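게임 > 행사 > 방문기 > 인디 게임 체험전

플루켁(Plukeck) 홀 인디 게임 체험전에 다녀왔습니다

토요일 오전 10시에 도착했습니다. 저는 레바논에서 왔고 한국어로 글을 쓰는 것이 아직 조금 느립니다. 틀린 표현이 있으면 댓글로 알려 주시면 고치겠습니다.

플루켁 홀은 지하철역에서 걸어서 4분 걸립니다. 입구에서 손목 띠를 받고 안내 지도를 받았습니다. 지도에 따르면 올해 참가한 팀은 62팀입니다. 작년에는 50팀이었다고 들었습니다. 홀은 1층만 사용하고, 2층은 발표를 듣는 곳입니다. 2층 발표는 예약을 해야 하는데 저는 그것을 모르고 가서 하나도 듣지 못했습니다. 가실 분은 먼저 예약하시기 바랍니다.

제일 먼저 간 곳은 하킴(Hakim)이라는 팀의 자리였습니다. 이 팀의 게임은 우물을 파는 게임입니다. 플레이어는 마을 사람에게 돈을 빌려서 삽을 사고, 물이 나올 때까지 땅을 팝니다. 규칙은 간단하지만 빌린 돈의 이자가 매일 올라가기 때문에 급하게 파게 되고, 급하게 파면 벽이 무너집니다. 저는 세 번 무너졌습니다. 개발자 리마 하르브(Rima Harb) 씨가 옆에서 보다가 나무 기둥을 먼저 세우라고 가르쳐 주었습니다. 네 번째에는 물을 찾았지만 빚을 다 갚지 못하고 체험 시간이 끝났습니다. 소리가 아주 좋은 게임입니다. 삽이 돌에 닿는 소리와 흙에 닿는 소리가 달라서, 헤드폰을 쓰면 화면을 안 보고도 조금 짐작할 수 있습니다. 다만 글자가 작습니다. 뒤에 서 있는 사람에게는 가격이 전혀 보이지 않았습니다.

다음은 트리베티(Trivetti)입니다. 이것은 두 사람이 하는 기차 퍼즐입니다. 혼자 갔기 때문에 줄에서 제 뒤에 있던 고등학생과 같이 했습니다. 한 사람은 선로를 놓고 한 사람은 신호를 바꿉니다. 저는 한국어로 '왼쪽'과 '오른쪽'을 빨리 말하는 것이 어려워서 기차를 두 번 부딪치게 했습니다. 그 학생에게 미안했지만 둘 다 많이 웃었습니다. 조작은 편합니다. 버튼을 두 개만 씁니다. 5월에 체험판이 나온다고 자리의 종이에 쓰여 있었습니다.

점심은 홀 안에서 김밥을 먹었습니다. 맛은 보통이고 가격은 조금 비쌉니다. 앉을 곳이 부족해서 계단에서 드시는 분도 많았습니다. 물은 무료입니다.

오후에는 멘디코(Mendico)를 했습니다. 약국을 운영하는 게임이고, 제가 가장 기대한 작품입니다. 손님이 증상을 말하면 선반에서 약을 찾아 주는데, 손님의 말이 항상 정확하지는 않습니다. 그래서 질문을 잘 골라야 합니다. 질문을 많이 하면 뒤의 손님이 화를 내고 나갑니다. 제 점수는 1307점이었습니다. 이 점수가 높은지 낮은지는 모르겠습니다. 순위표가 그때 고장이 나서 꺼져 있었습니다.

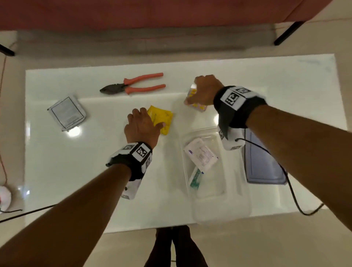

흰 탁자 위의 노란 포장과 알약 포장

멘디코를 만든 나즈와 비타르(Najwa Bitar) 씨와 잠깐 이야기했습니다. 처음에는 빵집 게임으로 시작했다고 합니다. 빵집 게임은 이미 많아서 중간에 약국으로 바꾸었고, 그래서 지금도 선반의 모양이 조금 빵집과 비슷하다고 했습니다. 그 말을 듣고 다시 보니 계산대 옆의 둥근 바구니가 정말 빵 바구니처럼 보였습니다. 번역에 대해서도 물었습니다. 한국어와 아랍어를 같이 준비하고 있는데, 아랍어는 글자의 방향 때문에 메뉴를 전부 다시 만들어야 한다고 합니다. 출시일은 아직 정하지 않았습니다.

아쉬운 점도 적겠습니다. 오후 2시부터는 사람이 많아서 한 게임에 줄을 오래 서야 했고, 줄의 끝이 어디인지 알기 어려웠습니다. 두 자리의 줄이 서로 섞여서 저는 잘못된 줄에 서 있었습니다. 바닥에 테이프로 표시가 있으면 좋겠습니다. 그리고 헤드폰이 없는 자리는 옆의 소리 때문에 거의 들리지 않습니다.

저는 오후 5시에 나왔습니다. 우물 게임의 스티커를 두 장 받았는데 한 장은 노트북에 붙였습니다. 다 못 본 팀이 많으므로, 퍼즐 게임 쪽을 자세히 보신 분이 있으면 추천을 부탁드립니다.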